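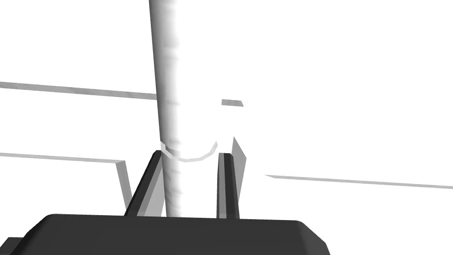

Tall white rod, thin gray ring partway up.

Seed orders went in this morning, January 5, 2021. I said last fall I would write down how I plan the tomato beds, and a few of you asked again over the holidays, so I'm doing it as a thread.

Background for new people: I grow on a rented lot on the east side of Clernitz. Clay soil, full sun until late afternoon, one water spigot shared with the neighbors on the fence side. Our frosts run late.

I order early now. Last year I waited until March and the paste tomato I wanted was sold out everywhere I looked. I ended up with a substitute that split every time it rained.

Main crop this year is Nosari again. It's a medium red, nothing fancy, and it holds on the vine for a week without going soft. I bought a packet of 100 seeds. Leftover seed keeps fine in a jar in the closet.

Second crop is a yellow cherry I got in a trade with Su-chen Hsieh. She grows on a slope across town and has saved this one for years. No name on it. The envelope just says "yellow, good."

Supports are where most people I talk to lose plants. The wire cones from the hardware store are fine for peppers. A full-size tomato will pull one over by midsummer, usually in a thunderstorm.

I use single stakes, 8 feet long, with a good part of that in the ground. In clay you want to drive them before you plant. If you do it after, you go right through the roots.

Ties: soft cloth strips or the stretchy green tape. Make a loose loop around the stem, cross it, then tie it tight to the stake. Wire and string both cut into the stem once the plant gets heavy.

Leave room in the loop for the stem to thicken. I went out one August and found ties buried in the plants. They were still alive above the tie but the fruit was small.

Someone asked about wood or metal. I've used both. Wood is cheaper and rots at the soil line after a few seasons. Metal lasts, and you can wipe it down if you had blight. Plastic-coated ones are in between.

Speaking of blight, I had it in two beds out of the whole lot, both at the low end where air doesn't move. Those beds get beans this year. Tomatoes move uphill.

Spacing: I used to plant close and prune hard. Now I plant wider and prune less. Total pounds came out close to the same and I spent a lot less time out there with scissors.

Seed starting is in the basement, under plain shop lights on chains. I start with the lights low over the trays and raise them as the seedlings come up. Leggy seedlings mean the lights are too high.

For mix I use whatever bagged seed starting mix Bolitz Feed has on the pallet by the door. I've paid more for other kinds and couldn't tell the difference by transplant time.

Water from the bottom. Set the trays in a pan, let them drink, pour off what's left. I run a small fan a few hours a day once they have real leaves.

Money, for those who want it. I set a limit of $200 for the season, which has to cover seed, mix, stakes I need to replace, and my share of the water. Lot rent is separate and is also $200.

I don't sell at the Chamoun Street market anymore. The table fee went up and I didn't like the early mornings. Extra goes to the neighbors and into jars.

For canning I just do plain crushed tomatoes with bottled lemon juice. Sauce can be made later from that. Doing sauce in August with the stove on all day was miserable.

One change for this year: I'm keeping a notebook outside in a zip bag. I had notes on my phone and never looked at them. I want transplant dates, first ripe fruit, and when the leaves start to yellow, bed by bed.

Reply to a question I got twice already: yes, you can grow these in buckets on a balcony. Get a compact variety and plan to water every day in July. Nosari is too big for it.

Next update when the trays are planted. If you have a paste tomato that doesn't split in clay, send me the name. I still have room for one more row.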